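4.2 Who greets the boaters, and when

I should say up front that I came to this part of the study with a hunch. I thought the welcome point at Purton would live or die by its opening hours, and that everything else (the leaflets, the mooring map, the kettle) was trimming. My records from October made me less sure. We logged 184 visits at the two staffed points, Purton and Anance, and I read every one of the comment slips myself, mostly in the evenings and mostly with cold tea.

What people wanted first was news about the locks. Is the next one open? Is there water in the pound above it? Walkers asked too, even though they had no boat to worry about, and I liked them for it. Opening hours came up far less than I'd guessed – and when they did, the complaint was nearly always that the hours on the gate didn't match the hours on the website.

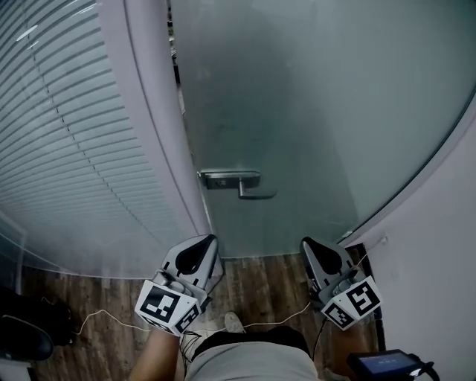

Vol. 5, No. 2

Figure 3. The frosted glass door and blinds.

Gounder is the odd one out. It has no staffed desk at all, just a notice case by the swing bridge and a phone number, and I'd left it out of my first draft for that reason. Then I sat down with the logbook kept by the moorings office and saw how many callers had already read the notice case and were only ringing to check it was up to date. So the case was doing a fair bit of the greeting by itself. I went back and put Gounder in, which meant redoing the tables in 4.1, and I'm still a little sore about that.

The helpers at the staffed points work in pairs on a three-hour shift. I asked them to keep a tally of questions they couldn't answer, and this was the most useful thing I did all season. Fishing permits came top. After that it was a muddle of bus times, dog rules on the towpath, and where to empty a toilet cassette. 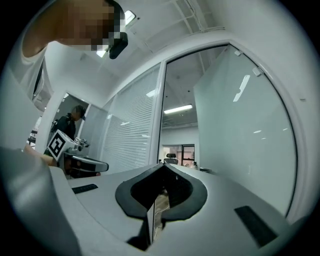
Some of those gaps are easy to close. A single sheet with the bus times and the permit seller's address would have dealt with a good share of the tally at Anance, where the stop is right across the road and still people couldn't find it. The lock news is harder, as it changes by the hour and the helpers hear it from passing crews as often as from the office. At Tatisik, further up the cut, they chalk it on a board each morning and wipe it at dusk. I'd like to try that at Purton before we spend money on a screen.
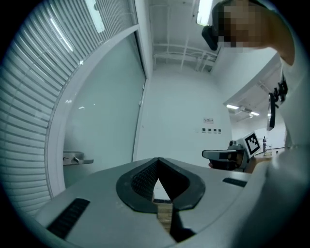
Ilango Kurian read a draft of this section and told me the chalkboard would only work if one person owned it, and that a board left with yesterday's news on it was worse than a bare wall. I take the point. I'd add that the crews at Tatisik correct the board themselves when it's wrong, chalk being chalk, and I come back to how they do it in section 5.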